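Trays and Table Settings: Gallery

Serving trays and the tableware that goes with them. The page covers printed trays first, then notes on sizing, surface care and storage. Text was last revised 31 July 2021.
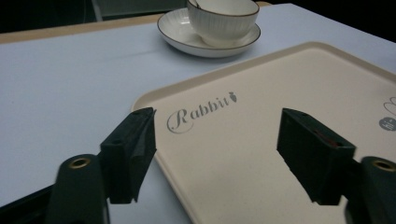 What size of tray is right for one cup and a small plate?

Measure the saucer and the plate side by side, then add the width of two fingers at each end for grip. For most table sets this gives a tray with a flat area 11 inches long and 8 inches wide, measured inside the rim. A larger tray will hold the same load but is harder to keep level with one hand.

Printed tray, cream. Rectangular, with a raised, rounded rim. The word "Rabbit" is set in gray cursive script with a looping capital R, and a small carrot follows the last letter. The cup and saucer behind it are white. The cup is ribbed and has a thin dark line at the lip; the line on the saucer is brown-gold.

Notes on rims

A rounded rim is easier to wipe than a square one. Crumbs and sugar collect in the corner where the rim meets the flat area, and a tight corner needs a brush. Run a damp cloth along the inside edge first and the flat area second.

Rim height matters when the tray is carried over a step or a door sill. A low rim will stop a teaspoon from sliding off but will not hold a full saucer if the tray tips. Trays in the Wotico range are sold in two rim heights. The higher one is the better choice for carrying between rooms, and the lower one for a tray that stays on the table.

Notes on printed surfaces

Printing is either under a clear top layer or on top of the finished surface. To find out which, look across the tray at a low angle toward a window. Print on top shows as a slight change in shine at the edge of each letter. Print under a clear layer shows no change.

Surface print should be washed by hand with a soft cloth. Do not use powder cleaners. Our Videck sample had surface print and was wiped 2,000 times with a wet cotton cloth under light pressure. Thin strokes began to fade first. Thick strokes were still readable at the end of the run.

Pale trays show tea marks sooner than dark ones. Wipe up spills the same day. For an older mark, lay a cloth soaked in warm water and baking soda over it for ten minutes, rinse, and dry flat.

Notes on cloths

A plain cloth under a tray reduces noise and keeps the base from scratching the table. Use a flat weave. Thick or looped cloth lets the tray rock when a cup is set down near one end. Iron out the fold lines before use, or place the tray so that a fold does not run under its edge.

Color is a matter of taste. Cream and white pieces are close in tone and separate more clearly on a gray or blue cloth than on a white one.

Notes on cups and saucers

Ribbed cups hide fine surface scratches but hold dried coffee in the grooves. Soak before washing. Metallic lines on a lip or saucer edge can spark in a microwave, so check the base for a mark before heating. If there is no mark, treat the piece as not suitable.

Storage

Store trays on edge in a rack, or flat with a sheet of paper between each. The Lamont rack has slots wide enough for rounded rims; the standard Wullska rack does not and will pinch them. Do not stack cups on a stored tray. The foot of a cup is often left without glaze and will mark a printed surface.

Related items

Cup and saucer sets: gallery
Table cloths, flat weave
Wullska rack, slot measurements
Removing tea marks from pale surfaces
Videck wipe test, full notes
Tray handles and cutouts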